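Progress report to the Bermúdez Fund
Stodness Community Shop, packing table and home orders
10/10/2024
Prepared by Refugio Zavala

We are very pleased with where the home orders work has got to since our last report. When you agreed the grant we had a spreadsheet, a borrowed trolley and a lot of goodwill. We now have a proper packing table, a way of working that people can pick up in a morning, and 200 households signed up - well past what we hoped for by this stage.

The table itself has been the biggest change. Goods stay on the rack at the far side, with the bottles kept over there too, and the middle is left clear for making up an order. We tried it the other way round at first, stock at the front, and spent half of every shift reaching over things.
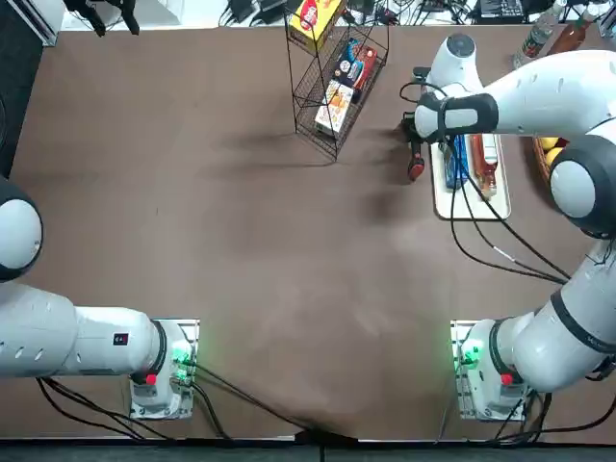 Gumaro Cisneros worked out the layout over several evenings and it has hardly been altered since. He also wrote the single sheet of instructions that hangs by the door, which new helpers tell us they like (the first version ran to four pages!).

Each order is now put together on a tray before it goes into a bag. It sounds like a small thing, but the packer can see the whole order at once and check it against the list, and mistakes have dropped a good deal. In the spring we were getting complaints most weeks. Over the last 26 delivery rounds we have had three, and two of those were about the same missing packet of tea.

Scanning has taken longer to settle. The stock list came over from the old Zinon system with plenty of gaps, and we had to enter 40 products by hand. That is finished now. Boxed goods go through well; anything in soft wrapping still needs a second try, and we are asking packers to flatten the label first.
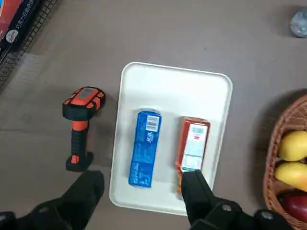 Two boxed items on the packing tray, with the handheld scanner alongside.

Spending is on track. The shelving came in under budget and we would like to move the difference, with your agreement, to a second set of trays. Delivery bags have cost more than planned and we are looking at Sundimis as a new supplier.

We have now sent out almost 1000 orders under the grant. Next on our list is an evening packing shift, to start in January if we can find two more people to lead it. Refugio will send the full accounts separately, along with the comments from the household survey, which are a joy to read.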